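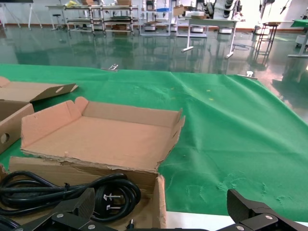 Call for participants: gripper and wrist camera comparison

Kevenex is looking for people who can operate a robot arm with patience and write down what they notice. We compare grippers, finger shapes, wrist cameras and controllers for small companies that pack and unpack goods by hand today and want to know which parts of this work a robot can take over. The new round of trials is called Zirport, and it begins in December.

You do not need to be an engineer. In the last round our participants came from a bakery, a bicycle repair shop, a school of music and two universities. The engineers were faster in the first days. After the first week we could not see a difference any more in the results, only in the length of the written comments.

What the trials are

A participant controls one arm with a hand controller and performs short tasks at a table: take a part out of a box, put it back, turn it, pass it to the other side. The tasks are simple for a human hand. For a gripper with two fingers they can be quite difficult, especially when the thing is soft, or flat, or has many loops like a power cord.

Each task is repeated with different equipment. We change one thing at a time. If the fingers are changed, the camera and the controller stay the same for the whole session, also when you do not like them. We know this can be annoying, and we ask you to accept it, otherwise we cannot say later what made the difference.

In Zirport we compare:

two sets of black fingers, one with a wide tip and one with a narrow tip;
two lenses for the wrist camera, normal and wide;
two hand controllers, the one we built ourselves and the Zovia controller;
two speed limits for the arm.

The complete plan has 600 trials for the cord and box tasks, and 676 trials when the calibration runs are included. These are divided between all participants, so please do not be afraid of the number. One session contains 30 trials. Most people can do this in one morning with two pauses.

The cord and box tasks

This is the part for which we most need new people. On the table lies a green cloth, held with metal clips at the far edge. Open cardboard boxes and a black power cord, wound in a coil, are put on it. The participant sees the table through the wrist camera on a screen and must work from this view.

The typical difficulties, as they were reported in the pilot:

The fingers take a large part of the view at the bottom, so what lies directly between them is easy to lose.
Black fingers and a black cord are hard to separate with the eye when they are close together.
The torn edge of a cardboard box catches the finger. Some participants learned to come from above, others from the side, and we would like to have both in the data.
The plug is the best place to grip, but only if the prongs do not point against the finger.
If you take one loop only, the whole coil may open. This counts as a failed trial and you simply begin the next one.

We use ordinary boxes on purpose, also boxes which are already damaged, with torn flaps. Our customers do not have perfect boxes.

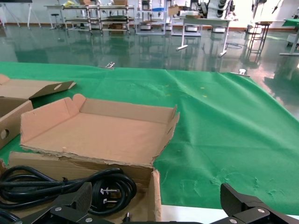 Who can take part

You are at least 18 years old.
You can read a short instruction in English and write comments in English. Mistakes in the language are not a problem. Most of us are also not native speakers.
You can sit or stand at a control station for one morning. The chair and the screen can be adjusted.
You can see well enough, with or without glasses, to recognize small parts on a screen. If you have difficulty with colors, please tell us in the application. You are welcome, and we only want to note it with your results.
You can come to at least four sessions, if possible not more than two in the same week.

Experience with robots is not necessary. Experience with video games is also not necessary, although many people ask about this. If you have worked before with another controller, please write which one and for how long. We need some participants with experience and some without.

Left-handed people are especially invited. Our own controller was built by two right-handed colleagues, and in the pilot we had only one left-handed participant. She found three problems on the first day which none of us had seen.

How a session goes

You arrive at nine. A member of our team shows you the station, the stop button and the equipment for the day. Then you have a free practice of 15 minutes, and nothing from this practice is counted.

After this the trials begin. The team member arranges the boxes and the cord before each trial according to a card. You say "ready", you do the task, and you say "done" or "stop". Please say "stop" early if you think the arm is going in a wrong direction. A stopped trial does no harm to your result. A bent finger costs us an afternoon.

There is a pause after every ten trials. In the pause you fill in a short form with five questions, for example how sure you felt about the distance to the object, and if your hand is tired. At the end you write a free comment. These comments are very important for us, more than many people believe. In the pilot we decided to change the angle of the camera only because four participants wrote, independently from each other, that they could not judge the height above the table.

Please do not try to guess which equipment we prefer. We do not have a favorite, and if someone in the team has one, he or she is asked not to speak about it in the lab.

What we offer

You receive 80 dollars for each session, also if the session must be stopped for a technical reason after you have arrived. Travel by bus or train inside the city is paid against the ticket. Coffee, tea and a simple lunch are included. If you complete four sessions, you get a written confirmation, and students can ask us to fill in the form of their school for practical hours.

At the end of Zirport we send the report to all participants before it goes to the customers. You may write to us if you find that your experience is not described correctly, and we will look at it again.

Safety and your data

The arm moves at limited speed and you are never inside its working area while it is switched on. Only our team enters this area. You must tie back long hair and leave scarves and long necklaces in the locker when you visit the table with us.

We record the picture of the wrist camera, the movements of the arm and the signals of the controller. We do not record your face. The sound is recorded only for the words "ready", "done" and "stop", and it is deleted when the times have been written in the table. In the report you are a number. You can end your participation at any time without giving a reason, and you are paid for the sessions you have done.

Place

The trials take place in our lab in the Mansour building, ground floor. The entrance is from the yard, next to the loading ramp. There is no step, and the door is wide enough for a wheelchair. The floor in the lab is smooth and shiny, so please wear closed shoes with a good sole. There is a bicycle stand in the yard. For cars we have unfortunately no places.

How to apply

Send us a short letter by e-mail or leave it in the letter box of Kevenex at the yard entrance. Half a page is enough. Please include:

your name and how we can reach you;
the days on which you are free in the morning;
your dominant hand;
your experience with robot arms or controllers, if you have any;
a few sentences about some work you do with your hands and what is difficult in it.

The last point is the one we read first. It can be any work. One participant of the pilot described how she folds pastry boxes, and it was the most useful application we received.

You do not need to send a photograph, certificates or a curriculum vitae. We answer every letter, usually within two weeks. If we think that you fit, we invite you to a trial hour with the equipment, which is also paid, with half of the session fee. After this hour both sides can say yes or no.

If all places in Zirport are taken, we will ask you if we may keep your letter for the next round. It will probably be about suction grippers and plastic bags.

Published August 28, 2024
Kevenex, gripper comparison team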